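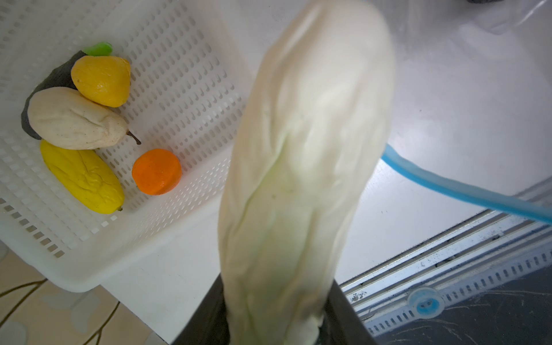 What is the Kurnton class?

The Kurnton class is a series of offshore patrol vessels designed by the Hevus shipyard for coast guard and fishery protection duties.

Each ship displaces 1204 tons at full load and carries a crew of 140. The steel hull is divided into watertight compartments, and a flight deck aft accepts one medium helicopter. Range at cruising speed is roughly 3000 nautical miles.

The lead ship was laid down at Tremum and entered service the following October. A later variant, the Chu subclass, has a longer hull and larger fuel tanks – changes intended for patrols far from port.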